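Workshop Tips: Handling Woven Sacks With a Gripper

Compiled by Leidy Rivadeneyra and Arnulfo Chambi, Ultville workshop

These notes come out of the Flutow grasp trials. We ran 1269 grasps on woven bulk sacks and compared two ways of choosing the grip point: a fixed point at the top hem, and a point picked from the fold pattern. The method is written up elsewhere. What follows is the part that is useful at the bench.

Choosing the grip point

Grip where the cloth already gathers. A fold gives the fingers two or more layers to close on. Flat cloth slides. Of the 414 drops we logged, most were on flat cloth near the hem.

Stay off printed areas if you can. On our sacks the ink side was slicker than the bare weave, and a grip that held on plain cloth often crept on print.

Do not grip across a code label. Creasing it makes the next scan slow or impossible.

Setting the fingers

1. Bring the fingers in open and stop short of the sack. Let the cloth settle before closing.

2. Close in 2 stages. The first takes up slack, the second sets the hold. Closing in one move pushes the fold out ahead of the fingertips.

3. Check the drape. Loose cloth should hang over the lower finger and not wedge into a joint.

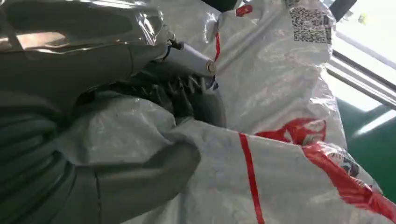
4. Lift a hand's width and wait. If the gathers at the fingers move, set down and regrip.

Covering the arm

Sack dust gets into cable sleeves. Clear plastic film over the arm is cheap and comes off in a minute. Leave slack at each joint - tight film splits on the first full bend. Replace it when it starts to shed.

Light

Daylight from the side shows folds well but puts glare on the weave. Teófilo Echeverri moved the Jelham bench 13 inches back from the window and the fold picker stopped marking bright patches as creases. Try that before changing any camera settings.

Keeping the log

Write down the grip point, the sack side and the result for every try, including the ones you stop by hand. We left those out in September and had to throw away a batch.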